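Prevero Bin-Picking Starter Package

Equipment > Cells and Packages > Bin picking
Page updated Apr 13, 2024

We love this package, and we'd love it even more if you read this whole page before asking for a quote. Most of the trouble people have with a first picking cell starts in the budget, long before anything gets bolted down. The robot arm gets all the attention and the bins, clamps and cables get whatever is left over.

Prevero is our small-footprint setup for picking mixed items out of an open bin. You bring the arm (or buy one through us, or rent one for a season), and we supply the parts that turn it into a working station. It's a great fit for labs, repair shops and small packing rooms that handle a little of everything.

What comes in the package

Work table, wood top
Two open metal bins
Four bar clamps
Desau gripper mount with one set of fingers
Cable ties and sleeves for the arm
Blue tape for marking bin positions
Test kit of 40 household and toy items

The test kit is our favorite part! Flat things, round things, long skinny things, things with handles. If your own stock is all one shape you may never need it, but for planning it's hard to beat. You learn fast which items your gripper likes and which ones it will need different fingers for, and that tells you what to put on the order.

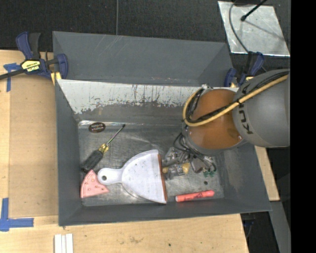
Picking from a mixed bin with a KUKA arm. Screwdriver, dustpan, marker and toy slice in the front bin.

Bins are a wear item. Coating gets scraped off the walls and the floor picks up scratches, so plan on replacements from the start. They cost $40 each and we keep them in stock in Cliditthorpe. Clamps last much longer, but buy a spare anyway.

Planning your budget

Package without arm: see quote form
Extra finger set: $244
Mount adapter for arms not on our list: $300
Setup visit: quoted by distance
Lead time: 5 weeks, longer for orders placed in February

Please leave room for floor space on the arm side. People measure the table and forget that the elbow needs somewhere to go. The cables want slack too, and a cable run that looks fine with the arm parked can pull tight at full reach.

If you already own the Effiong table, you can skip ours and we'll take it off the price. The holes line up.

Not included: safety fencing, camera, software license, compressed air.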